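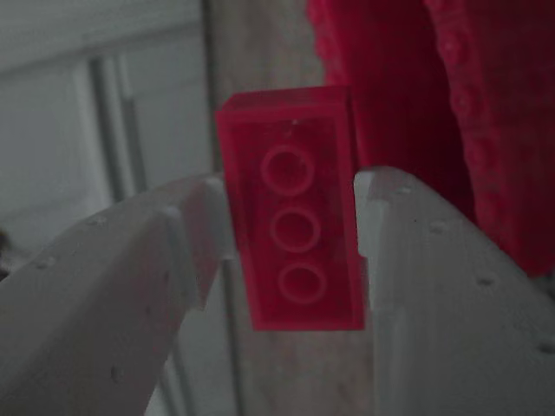 Monday, late, and my back is killing me. I finally dumped the big tub of bricks out on a bedsheet in the den and started sorting, which I've been promising to do since January. Bijan said there were 3,000 pieces in there when he passed it along to us. I believe him!

I started by color and gave up on that before dinner. Forough called in the middle of it and told me to go by shape, then color inside the shape (she did her boys' whole collection that way), so everything got mixed up again and I began over. It does go faster. You can find a shape with your fingers while you're watching TV, but you can't find dark gray versus black under our lamp to save your life.

The see-through ones are my favorites and always were. The pinky red ones especially – when you turn one over and look in the open side, you get those round tubes in a row and the light catches on the rims. I must have spent five minutes just tilting one back and forth. When I was little we called those the jelly bricks and my sister wouldn't trade them for anything, not even wheels.

So the clear ones get their own drawer. I used the little cabinet from Shirazi, the one with the sticky bottom row, and the jelly ones went top left where I can see them. They scratch so easily, I don't want them rattling around with the rest.

Still to do: all the plates, the wheels, and the bag of mystery bits that Fatemeh thinks are from some other brand. She might be right, they don't click properly. I've got about 240 of the flat tiles in a salad bowl and we need the salad bowl back by Thursday.

Two hours past bedtime now. Stepped on one on the way to brush my teeth, of course. Sheet's still on the floor, lights off, door shut.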